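Closus Gooseneck Kitchen Tap, Dark Bronze

By Marit Forsberg
June 2022

Print | E-mail

The Closus is a single-spout kitchen tap with a tall curved neck and a polished dark bronze finish that looks close to black in most kitchens. We stock it at Clatville alongside the shorter Trimari, and it suits people who wash up by hand and want room under the spout.

The neck is thick and the arc is wide, so mugs, jugs and most saucepans can be tipped and turned beneath it without knocking the metal. It goes well with a plain white worktop, where the dark finish stands out.
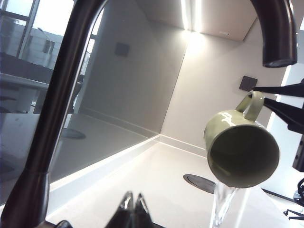

Clean it with a soft cloth and warm soapy water – no scouring pads or bleach. In hard water areas, wipe it dry at the end of the day or the marks will show along the neck.

The tap needs one hole in the worktop and comes with 2 flexible hoses and a fixing kit. Fitting instructions are in the box. The guarantee is 3 years on the finish and working parts. Washers are not covered, but we keep spares at the counter.

Order code 218. Matching soap dispenser due in September – ask Wyn Prothero in the showroom to put your name down.

Shares: 3 | Comments: 2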